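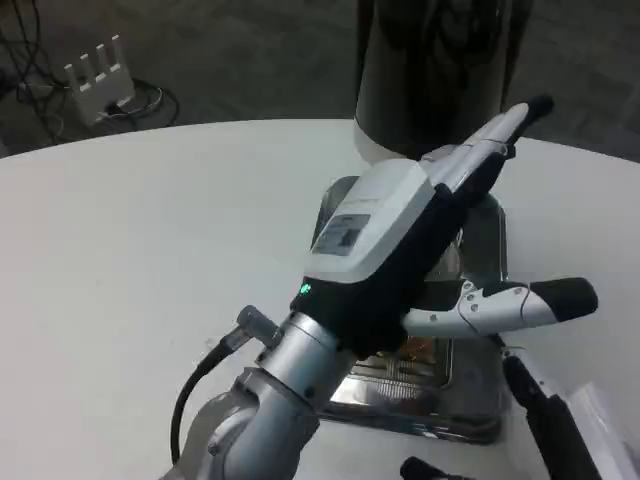
Hurkus: a word list for people who collect old recipe cards

Hi! This is the README for Hurkus, my ever-growing list of kitchen words copied from handwritten recipe cards. I started it after getting stuck on "oleo" and "a slow oven" in the same evening (my cake did not survive), and it has been eating my weekends ever since.

What you get

One plain spreadsheet with 900 entries. Each row has the word as written, the spelling I'd use today, a short meaning, and the box of cards it came from. The boxes are called Budau, Seidel and Gesteditz, after the towns on their lids. Seidel is mostly cookies. Gesteditz is pickles, pickles, and one very alarming aspic.

How to use it

Open words.csv in whatever you like. If you're reading a card and the spelling looks odd, search the first column and try it without the vowels too, I've added short forms like "tsp" and "bkg pdr" wherever I found them.

Things to know

- Oven words are a guess! "Moderate" meant different things to different cooks, so I give a range.
- 12 entries still say "no idea" in the meaning column. Please, please write to me if you know what a "short gill" is.
- I left family names off everything.
- The Budau cards had water stains, so a few spellings there carry a question mark.

Changes

Version 4, October 1, 2026: added the last of the Gesteditz pickles and fixed the sorting on words with hyphens.
Version 3, February: split "shortening" from "lard," which I should have done at the start.

License

Use it, copy it, print it and tape it inside a cupboard door. A link back would be lovely.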